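Workeleck Family Days Out: where we've got to by the end of July

Hello Deisy, and hello to everyone at Londoño who reads these before you do,

You asked for something shorter than last time, so I've left the tables in the spreadsheet and will just tell you how it's going. Mostly well! The buses have been the headache, and I'll come to those.

Since the spring report we've run seven trips for home-educating families, all starting from the Rastthorpe library car park. The grant paid for the coach, the entry fees and the packed lunches for anyone who ticked the box. We had 18 families signed up at the last count, with children from babies in slings up to a very patient girl of fifteen who is teaching herself Latin and wanted to see every inscription going.

The cathedral was the favourite by a mile. Segundo Marulanda had arranged for us to go up the tower in two groups, and the little ones who weren't allowed up did brass rubbing in the cloister with their parents (who, if I'm truthful, hogged the gold crayons). The canal museum was more of a mixed bag. The boat lift was shut for repairs and the website hadn't said so, so we had a long wait by the lock and ate our lunches at half past ten. The children were happy enough. I was cross, and I've had a partial refund, which you'll see on line 14.

The Roman fort went ahead in sideways rain. I'd do that one again but in June, and with a coach that has somewhere to hang wet coats.

Now, the buses. Our first coach firm put its price up by £200 a trip after Easter and wouldn't budge. I rang round and we're now with Livis, who are cheaper and have proper luggage space for pushchairs, but they can't do Mondays or anything with a start before nine. That knocked out the seaside trip, because of the tides, and I've moved it to September. I'd like to ask whether the money for it can be carried over. It's all still sitting there untouched.

We've also spent less than planned on lunches. Most families like to bring their own, and after the egg sandwiches in May I can't blame them. I'd love to put what's left towards a box of decent binoculars for the bird reserve. The reserve lends them out, but only on weekends, and we always go on a Friday. Thoa Hồ has found a set at a good price and I've attached her note.

On what the families are getting from it: I gave out the feedback cards you designed and they came back with jam on them, but they did come back. Several parents said it was the first time they'd gone anywhere further than town with all their children at once. One dad wrote that his son had talked about the bell ropes for a fortnight. A couple of people said the days are too long for under-threes, and they're right, so from the autumn I'm going to finish by two and let the older ones stay on with Jhair Huamán, who has offered to lead an extra hour and bring them back on the later bus.

The follow-up sessions have been quieter than I'd hoped. We offered one after each trip so the children could make something or write something up, and numbers went up and down with the weather. I think the time was wrong — four o'clock is when everybody's hungry. We'll try late mornings next. 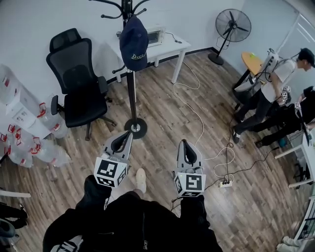 One grey gripper in each hand, July.

Still to do before the next report: book the bird reserve, get the new risk assessment signed (Anatole Maillard has the draft and promises me it's nearly there), and find a glassworks or a pottery that'll take a group of our size without wanting £100 up front just to hold the date. If anybody at your end knows of one, please shout.

I've put the receipts in the shared folder in date order this time, apart from the car park ones, which are in an envelope on my desk and will go up on Friday. The two things I need an answer on are the seaside money and the binoculars. An email is fine, or ring me after six when the phone's not in a rucksack.

Thank you again for all of this, and do come on one of the autumn trips if you can — there's always a spare seat near the back.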